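Search this site Search Go

Sorting my aunt's sheet music

My aunt Marcela played piano for 87 students over the years and kept nearly everything she bought for them. In June she asked me to take the music off her hands before she moved to Pistudcombe. It came to 300 books and a lot of single sheets.

I started by composer and gave up after two evenings. Half the student books have no single composer, and the covers are missing on plenty more. Sorting by level went better. She had written a grade in pencil inside most of them, and Birutė Paulauskas, who took lessons from her as a kid, helped me with the rest.

Duets went in their own pile. So did anything with a torn spine.

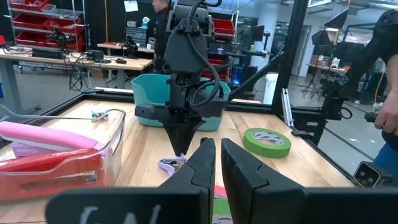

The single sheets took longer than the books. Loose pages get bent corners if they stand up without support, so I put them in folders first, one folder per level. The folders then go in plastic bins. The teal one with the rounded corners is the type I like, and the cutout handle makes it easier to pull off a low shelf. I still have the hymns and the Christmas music to do.

4 comments 11 shares

Related posts
Tuning an old upright
What to do with duplicate method books
Taping a torn cover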